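Workbench notes: small parts and marking out

Clear the bench to bare timber before starting. Anything with holes around a rim, such as a ring or flange, should lie flat until needed – stood on edge, it rolls.

Keep circuit boards to the far side of the bench, away from cutting and filing. Metal dust across the tracks is difficult to remove. Store spare boards in an anti-static bag, labelled by job.

For timber tops, sand lightly with 100 grit, wipe down and apply a thin coat of oil. Recoat each August. Colour will darken slightly with the first coat.

Screws under 3 mm go in a lidded tray. A magnetic dish is adequate for steel, useless for brass.
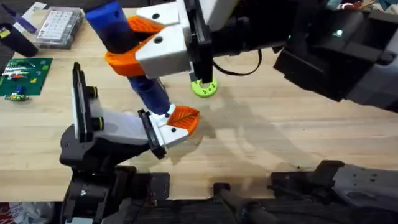 How should oil be removed from a bench top before gluing?

Wipe with methylated spirits on a clean rag, let it flash off, then sand the glue area and vacuum. Dispose of oily rags outdoors, laid flat to dry.

Eusebio Tello, 1/30/22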